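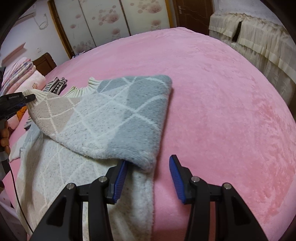 How do you test a robot's fingers?

Folding a jumper is a job most people can do without thinking. For a robot it is one of the harder jobs in the house. A jumper bends and sags, and it never lands in the same shape twice. A robot has to work out where the cloth is, get hold of it, and keep hold of it without pulling a hole in it.

The part of a robot that does the holding is called a gripper. Some grippers have five fingers and look a bit like a hand. Many have only two, which close towards each other like a pair of kitchen tongs. This page is about the two-fingered kind, and how people find out which ones are good at handling clothes.

Grippers you can hold

A gripper doesn't have to be fixed to a robot arm. It can be put on a handle so that a person can carry it about and open and close it. The person does the job, but only the gripper touches the clothes.

If a person can't fold a jumper with a certain gripper, a robot probably won't manage it either. Trying it by hand first is quicker than building a whole robot.

Look at the jumper on the pink blanket at the top of the page. There is a black gripper at the left, pinching the ribbed end of the knitting, and you can see fingers curled around a dark handle below it. The nearer gripper is wide open. One of its tips is tucked under the edge of the fold and the other is over the blanket.

What the parts do

Pads. The blue strips on the inside of the nearer gripper's fingers are pads. These ones have ridges. Ridges can help with grip in the same way as the sole of a trainer. Smooth pads can let thin cloth slide out.

Tips. A thin tip can get under the edge of a piece of cloth. A fat tip tends to push the cloth along in front of it.

Links and pins. The silver dots are pins. The black bars turn on them, a bit like the joints in a folding ruler.

Camera. The picture was taken by a camera on the hand-held gripper. A camera in that spot always looks where the fingers are pointing.

A fair test

To compare two grippers you have to keep everything else the same. If one gripper gets a thick woolly jumper and the other gets a silk scarf, you have learned nothing about the grippers.

Suppose we want to compare two made-up sorts of finger. We will call them Omeo fingers and Sang fingers. Omeo fingers have ridged pads and thin tips. Sang fingers have smooth pads and wide tips. A fair test could go like this:

1. Choose 8 pieces of clothing, some thick and some thin.
2. Lay each one out flat on the same bed.
3. Fold it with the Omeo fingers. Write down every time the cloth slips.
4. Lay it out again and fold it with the Sang fingers.
5. Swap the order for the next piece, so that neither set always goes first.

One round is not enough, as anyone can have a lucky go. If the testers keep on until they have done 600 folds, and 328 of them have no slips, they can then look at which fingers did those 328 and which clothes caused the trouble. Wide tips might do better on towels and worse on socks.

Try it at home

You need two pairs of kitchen tongs, a jumper and a bed. Ask a grown-up before you borrow the tongs.

Hold one pair in each hand. Fold the jumper without letting your hands touch it. Do it seven times and time each go. Next, wrap a rubber band around each end of the tongs and do another seven. Did the rubber bands make you faster? Did the jumper slip less often?

You will probably find that picking up one layer without the layer beneath it is the slowest part.

Words to know

Gripper: the part of a robot that holds things.
Linkage: bars joined by pins so that they move together.
Fair test: a test where you change only one thing at a time.

Multgate Young Makers pages. Page last checked 3/30/24.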